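Tedmont freezes new export licenses, sort of

The Tedmont trade office says it will stop granting new export licenses for dual-use machine parts while it reviews where the last batch ended up. The notice went up on 9th November and runs to 2 pages, most of them definitions.
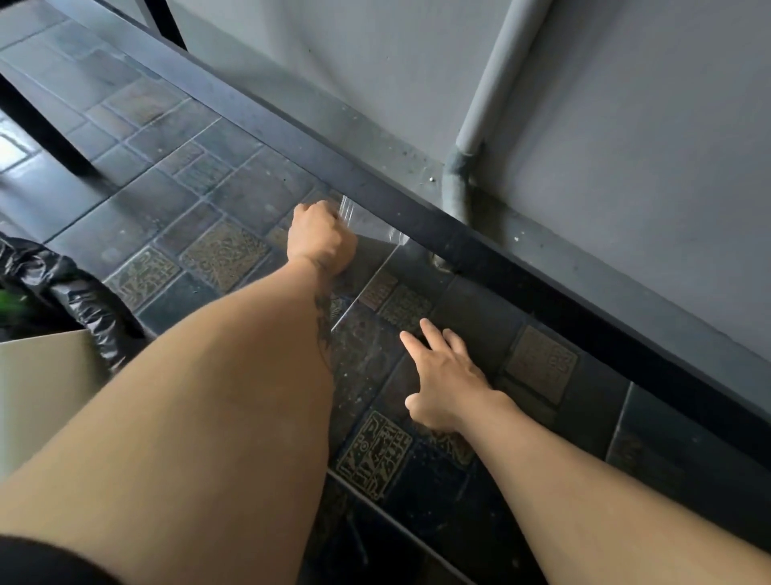 Read the second page before you cheer. The freeze covers new applications only. The 121 licenses already approved stay good until they expire, and holders can still ask for a one-time extension. Weletti, the biggest shipper on the list, renewed in February and won't feel a thing for a good while.

Edeltraud Gasser, who speaks for the office, called the move "a firm signal to buyers and sellers alike." Asked what it signals to a company that can go on shipping the same parts to the same customers, she said the review would look at that. Asked when the review would end, she said there was no set date.

Ansari and Vonik, two smaller firms with applications waiting, are the ones stuck. Neither has been accused of anything. Both now have to sit behind a larger rival whose paperwork happened to clear first - a strange result for a policy sold as getting tough.

Maybe the review will have teeth. The last one produced a report that was never published and a new form. We have asked for the report again, and for the list of license holders, and will print whatever comes back.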